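Folding Socks for a Living
Apr 12, 2020

The company Estar rents its two-armed laundry robot by the month, and for this article I spent three days with it in the workshop of Berau, the dealer that installs it. The price is 400 dollars a month. For this the customer receives two arms, the cameras on the wrists, the software and one visit from a technician. The table is not included, and neither is the computer.

I must say first what the service does not do. It does not wash, it does not dry, and it does not carry clothes from one room to another. Estar sells it to small hotels and care homes, where somebody already does these things and has no patience left for the small pieces. Towels are well covered by machines which exist for many years. Socks are not.

The program for socks is called Mutiso. It takes one sock with both arms, pulls it straight between the grippers and then decides how to lay it down. The second sock of the pair should go on top, and after that the pair is rolled and put away in a basket. 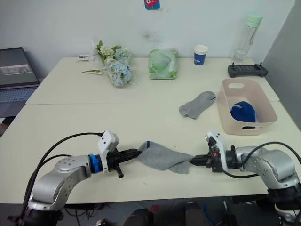
The difficult moment is the pull. If the arms pull too little, the fabric hangs and the fold comes out crooked. If they pull too much, a thin sock can slip from the fingers. Estar lets the customer set the force from the menu, and I found the factory value a little weak for thick cotton. With a higher value the results were better, but the arms also became slower - I could not find an explanation for this in the manual.

The manual, by the way, is 300 pages long and badly needs an index.

A rival service, Grulgate, costs 40 dollars less each month. It has only one arm and presses the sock against the table to make it flat. It is quieter, and for children's socks I even preferred it. For long socks I would pay the difference.

Berau asks for a contract of one year. Estar promises a shorter one from October, together with a program for gloves, which I was not allowed to try.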